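3.2 Seating materials and moisture build-up

Trial offices were fitted with one of two chair types. The first had a foam back covered in woven polyester. The second had an open mesh back held in a rigid rim (Figure 4). Both types were set to the same seat height at the start of each session, and participants were asked to leave the tilt locked. Arm rests were lowered fully so that they would not hold the upper arms away from the trunk and change the flow of air along the sides of the body.

Moisture at the back was recorded with two thin sensors taped to a cotton undershirt, one between the shoulder blades and one at the level of the lowest ribs. The sensors logged relative humidity and temperature every 5 seconds. Readings from the first ten minutes of each session were dropped, as participants had usually walked up from the ground floor and were still settling. A session was kept in the data set if both sensors returned a complete log and the participant had not left the desk for longer than the permitted break. Of the 1069 sessions started, 1016 met these conditions. Most of the rejected logs came from the Brannigan site, where the tape supplied in the first batch lifted at the corners in warm weather.

The three sites differed in how their air was handled. Brannigan has a ducted system with ceiling outlets and a fixed supply temperature. Jirden relies on opening windows along its northern side, with ceiling fans that staff can switch on as they like. Stullberg has a raised floor with outlets set beside each desk, and so the air reaches the seated person from below. Because these systems could not be swapped between buildings, site was treated as a blocking factor and chair type was compared only within a site.

Allocation of chairs followed a simple crossover. Each participant used one chair type for a block of sessions, then changed to the other after a break of at least one working day. The order was drawn by lot. Participants could not be kept unaware of the chair type, and we accept that this may have coloured the comfort ratings. It is unlikely to have affected the humidity readings directly, although a person who expects to feel warm may shift position more often, and such shifts let air in behind the back.

Clothing was controlled only in part. The cotton undershirt was supplied, and participants wore a single layer of their own choice over it. Jackets and vests were not allowed during a session. Outer layers were sorted into light, medium and heavy by weight per square metre, using a swatch book prepared for the project. Heavy layers were rare at all sites and were merged with medium layers for the analysis.

Comfort was rated on the Plodura scale, a printed card on which the participant marks a line between two end points. Cards were filled in at the start, middle and end of each session and collected in a closed box. Marks were measured to the nearest millimetre by one reader. A second reader measured 280 of the cards again without seeing the first set of values, and the two sets agreed closely enough that no correction was applied.

The fitted model used the mean relative humidity over the last half hour of each session as its outcome. Chair type, clothing group and room air temperature were entered as fixed terms, and participant was entered as a random term nested within site. An interaction between chair type and air temperature was tested and kept. We also ran the model with the two sensor positions taken separately. Results for the lower position are given less weight in the discussion, as many people sit with a gap behind the lower back and the sensor there was often not pressed against the chair at all. Contact was not measured in this study, and a pressure mat would be needed to settle the point.

All sensors were checked against a salt solution before the first session and again in June, and none had drifted beyond the maker's stated limit. The cleaned data set was locked on 2021-03-20, before any comparison between chair types was made, with the later sensor check used only to confirm that the instruments had stayed within limits after storage.

Figure 4. Mesh backrest with its rim and side support rail.

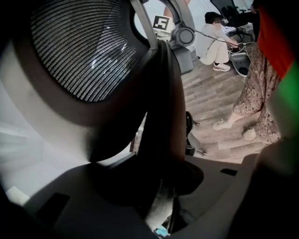
Room air temperature was taken at seated head height, one metre from the participant and out of direct sun. At Stullberg a further probe was placed at ankle height to record the difference between floor and head level, and these readings are treated separately in Section 3.3.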